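Kostden revises its sorting-table layout after March trial

23 Apr 2020

The shared household store at Kostden has changed the way small goods are sorted before they go back on the shelves. The new layout uses open plastic baskets on wooden tables in place of the lidded boxes that had been in use since the store opened. It applies to the ground-floor sorting room only. The upstairs linen room keeps its present system.

The change follows a trial that ran through most of March. Intan Lau, who manages the store, set up two tables side by side: one with the old boxes, one with slotted baskets of the kind sold for kitchens and bathrooms. Staff worked at both tables in turn and noted how long each batch took and how many items were put in the wrong place.

A total of 309 items passed through the trial. They were the usual mix for the store — kitchen tools, sponges still in their wrappers, clothespins, tape, jar lids, small toys and charging cables. Large items such as pans and folding racks were left out, as they go straight to the floor shelves and are never sorted at the tables.

According to the written summary, the basket table had 6 misplaced items and the box table had 18. Times were closer. Baskets were faster for light, bulky goods and slightly slower for cables, which caught in the slots and had to be pulled free. Lau's summary recommends that cables be coiled and tied before they reach the table. That step has been added to the intake sheet.

"With a lid on, people put things down next to the box and mean to come back to them," said Lau. "Then the table fills up and the next person sorts it again."

The slots in the side walls were the other reason for the choice. Contents can be checked from a seated position, and dust and crumbs fall through to the tabletop, where they can be wiped away. The old boxes had to be emptied and washed at the end of each week.

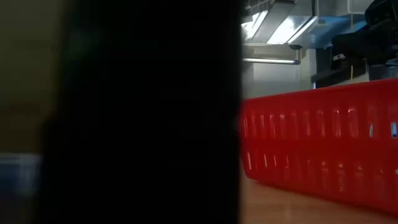

Tirta Sitompul drew up the table plan. Baskets stand with one long side parallel to the front edge of the table, a hand's width back, so that a sleeve does not catch the rim. The strip of tabletop in front is kept clear for the item being handled. Goods waiting to be sorted come in from the left and finished baskets leave on the right. At the second table the order is reversed, which puts both outgoing ends next to the aisle and the trolley.

Each basket is filled to the rim and no higher. In the trial, baskets filled above the rim could not be stacked crosswise on the trolley, and two of them tipped at the door sill. The sill has since been fitted with a low ramp, but the fill rule stays.

Color is used for one purpose only. Red marks goods that need a second look before shelving: a missing part, a cracked handle, a label that does not match the contents. All other baskets may be any color except red. Sitompul had first proposed a full code with a color for each shelf, but it was dropped after the first week of the trial. Staff were reading the shelf tags anyway, and the extra colors meant that the right basket was often in use somewhere else.

Goods in a red basket are checked at the end of each shift. Items that can be put right within a few minutes are repaired at the bench by the window. Others are moved to the parts drawer or discarded, and the decision is entered in the log with the initials of the person who made it. Nothing stays in a red basket overnight.

The tables have not been replaced. They are the same wooden ones as before, sanded and given a fresh coat of clear finish in the week before the trial. Kanyarat Rojanasak, who is in charge of the building, asked that felt pads not be used under the baskets. Pads had been tried on one table and picked up grit, which left fine scratches in the surface. Plastic resting directly on the finish has caused no marks so far — the tops will be inspected again when the windows are cleaned.

Cleaning is simpler under the new plan. Baskets are rinsed in warm water with dish soap, shaken out and left upside down on the rack. Corners and slot edges are brushed with an old toothbrush or a bottle brush. Scouring pads are not to be used, as they dull the plastic and make stuck-on labels harder to peel. Tables are wiped with a damp cloth along the grain and dried at once.

Labels have moved as well. They were stuck to the box lids and are now tied to one end of the basket with string, on card that can be turned over and used twice. Adhesive labels did not hold on the slotted walls. Ludivine Perrin, who looks after the supply cupboard, has cut a stock of blank cards and keeps them in the top drawer with the string and a hole punch.

The old boxes are not being thrown out. Those with sound lids go to the linen room for spare pillowcases and curtain hooks, where a closed container is still preferred. The rest have been offered to the Trindari repair room, which stores paint rollers and wall plugs and has asked for as many as can be spared. Leonie Sutter is arranging the transfer and can be reached at the Trindari front desk during opening hours.

One point is still open. The shelves along the back wall were built to the depth of the boxes, and a basket placed end-on sticks out past the edge. For now baskets go on those shelves sideways, at a cost of roughly a fifth of the space. Rojanasak has asked for a price on deeper boards. Until they are fitted, overflow goods will be held on the lower level of the trolley, with a card tied on as usual.

The revised intake sheet and the table plan are pinned up inside the sorting room door. Staff who were away during the trial should read both before their next shift and initial the bottom of the plan.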